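Blind Cleaning and Repair Assistant

Lirholm Window Care
Job reference 872
Part time, permanent, 30 hours a week
Based at the Drulwood depot, with daily travel to customer sites

Lirholm cleans, repairs and re-hangs window blinds in offices, schools, clinics and shared workrooms. We are looking for an assistant to join the Drulwood crew. Experience with blinds is useful but you do not need it to apply. We will train the right person from the start.

The work

Most of our contracts are for horizontal venetian blinds, usually white, usually in rooms that people go on using while we are there. You will work in pairs. One person takes the blind down or holds it steady, and the other dusts, wipes and checks it. Small repairs are done on site. Anything that needs new ladder cord or a new head rail is bagged, labeled and brought back to the bench at the depot.

On a normal day you will:

Load the van from the job sheet and check that the right slats, clips and cord are on board
Move light furniture away from the windows and put it back where it was
Dust blinds closed one way, then closed the other way, top to bottom
Wipe slats with a damp cloth and dry them before the blind is raised
Test the tilt and the lift on every blind, including the ones the customer has not complained about
Replace bent slats, worn cord and missing wands
Clean the sill and the floor under the window before leaving
Fill in the room card and get it signed

The largest contract at the moment is the Wetari building, which has 93 rooms with venetian blinds. We work through it floor by floor and then begin again at the bottom. You will spend much of your first few months there. The other regular sites are smaller and most take a single visit.

Rooms differ a lot. In some you have the place to yourself. In others there are people at work beside the windows, and the blinds are kept lowered against glare. White slats also pick up the ceiling lights, and streaks left by a wet cloth are easy to confuse with reflections. We teach people to tilt the slats and look again from the side before they call a blind finished.

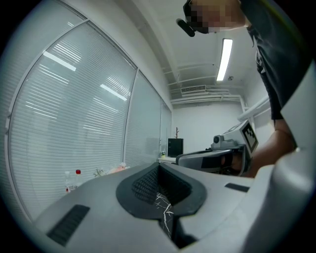

One of the current crew says the cleaning itself was easy to pick up, and that learning to work near other people took longer. Their advice to a new starter is to ask before raising a blind in an occupied room, keep the cords off other people's tables, and be ready to leave a window and come back to it after lunch. They also say that the wide blinds are a job for two even when they look as though one person could manage, and that they wish they had believed this in their first week.

We agree on the wide blinds. Two people, always.

What we need from you

You should be comfortable on a step ladder and able to work with your arms raised for part of the day. You need to be careful with small parts and willing to write things down. A bent slat that is noted on the room card can be ordered the same afternoon. One that is only mentioned in the van tends to get missed.

You must be able to get to the Drulwood depot for a 7:30 a.m. start. A driver's license would help with sharing the van work but is not required, and we will not mark down an application without one.

Please tell us if you have a dust allergy. It does not rule you out. We supply masks, and bench work at the depot can make up a larger share of your hours.

Training

For the first two weeks you will be the second person in a pair and will not be asked to sign off rooms. Bench training covers restringing, shortening a blind, swapping tilt mechanisms and matching slat color. We use the Bratu parts catalog, and you will learn to order from it by width and slat depth. Before you sign off your first room alone, you will restring a full blind at the bench while a crew lead watches. There is no time limit on this.

Hours and pay

The 30 hours are worked over four days. Which day you have off is agreed with the crew and can be changed with notice. There is no weekend work. A few customers ask for evening visits, and these are offered to whoever wants them and paid at the higher rate.

Pay is hourly, with one rate during training and a higher one once you are signing off rooms. Both rates are printed on the first page of the application pack. Travel between sites is paid time. Travel from home to the depot is not. We provide shirts, gloves, kneeling pads and a tool pouch, and pay $100 toward work shoes when you start.

How to apply

Ask for the application pack at the Drulwood depot counter or through the contact form on this site, giving job reference 872. The form is two pages long. We do not need a cover letter. If you have done cleaning, fitting, sewing, bike repair or any other work with your hands, paid or unpaid, put it in the box on page two.

Interviews are held at the depot on Tuesday afternoons and include a short practical task with a blind on the bench. You can bring your own reading glasses or a lamp if you use one for close work. We reply to every applicant, and we keep unsuccessful forms on file only if you tick the box asking us to.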